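# Rekmont hand gripper kit, cable set

Evaluation notes + data card, rev 2019-10-18. Kit on loan from Drolton, goes back in June. Still a draft, fix as you go.

**What you get:** one hand-held gripper, spare yellow fingertips, charger, 30 page manual (skip to page 7).

**Data:** 316 episodes, 43 thrown out for bad sync. Task is pick up a cable end, bring it to the socket, let go. One folder per episode, `meta.json` inside.

Tips are the good part. Grip on thick cable is solid, thin stuff rolls if you close too fast. Slot in the pads fills with lint, wipe it.
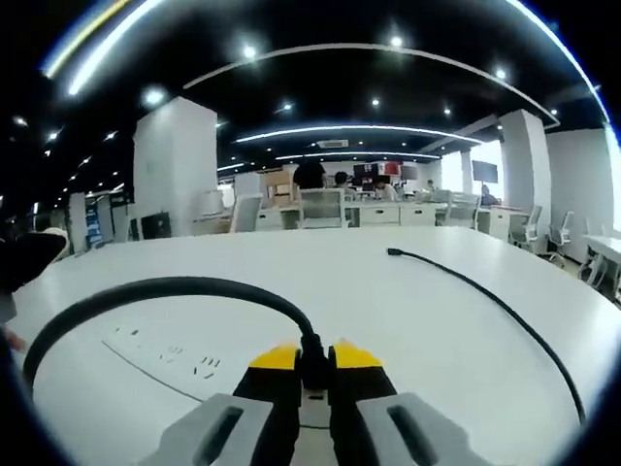

*Thick black cable held by the plug end, thinner one on the table to the right. Power strip is the built-in one.*

Loops are a pain. A long cable pulls the plug sideways and you end up fighting it with your wrist. Shorter cables much beter, see `notes/slack.txt`.

## Known problems

- left finger lags the right one when battery is low
- daylight from the windows throws off exposure in some episodes, not fixed
- `rawashdeh_v2` split has duplicate ids, use `rawashdeh_v3`
- Skinik loader wants the old folder names, run `rename.sh` first

## Verdict so far

Worth the rental for cable work, wouldnt buy at list price. Support answers in a day. Manual needs a rewrite, esp. the calibration part.

TODO: upload the rest of the logs, add license file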